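회원 소식

고(故) 메스핀 이머(Mesfin Yimer) 회원 추모 모임 안내

소드몬트(Sodmont) 교민회 창립 회원인 메스핀 이머 님이 지병으로 별세하셨습니다. 향년 84세입니다. 장례는 고인의 뜻에 따라 가족끼리 치렀으며, 교민회에서는 2021년 7월 25일 일요일 오후 3시 회관 2층에서 추모 모임을 엽니다.

고인은 케사다(Quezada)에서 5남매 중 둘째로 태어나 스물여섯에 소드몬트로 이주했습니다. 가멜(Gamel) 제분소에서 정비 일을 하다가 정년퇴직했고, 퇴직 후에는 교민회 회보 발송을 맡았습니다. 회보를 우편으로 받던 회원이라면 봉투에 적힌 고인의 글씨를 기억하실 것입니다.

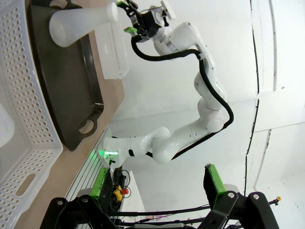
유족으로는 부인과 두 딸, 손주 네 명이 있습니다. 큰딸은 플루눔(Flunum)에 살고 있으며 이번 모임에 가족과 함께 참석합니다. 부인은 건강 문제로 오래 앉아 계시기 어려워 앞부분에만 함께하실 예정입니다. 따로 인사를 드리고 싶은 분은 시작 전에 와 주십시오.

모임 순서

1. 묵념과 약력 소개. 약력은 작은딸이 낭독합니다.

2. 회원 추도사. 한 분에 3분 이내로 부탁드립니다. 미리 신청하지 않은 분도 당일 접수대에 말씀하시면 됩니다.

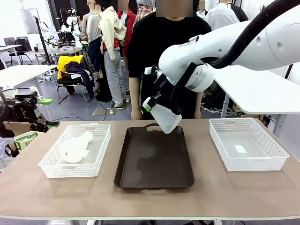 3. 고인이 좋아하던 찬송 두 곡을 함께 부릅니다. 가사지는 입구에서 나누어 드립니다.

4. 다과. 커피와 떡을 준비합니다. 음식을 가져오실 분은 사무실로 미리 연락 주십시오.

좌석은 60석이고 주차는 회관 뒤편에 50대까지 가능합니다. 화환은 받지 않습니다. 유족의 뜻에 따라 조의금은 전액 교민회 장학기금에 넣으며, 지금까지 모인 금액은 1,819달러입니다. 기금 전달은 10월 정기총회에서 합니다.

고인의 사진을 가지고 계신 분은 사무실로 보내 주시기 바랍니다. 원본은 복사한 뒤 돌려드립니다.

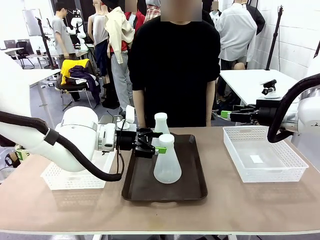 쟁반 위에 놓인 흰 뚜껑의 반투명 플라스크 두 개

다음 호에는 추도사 일부를 싣습니다.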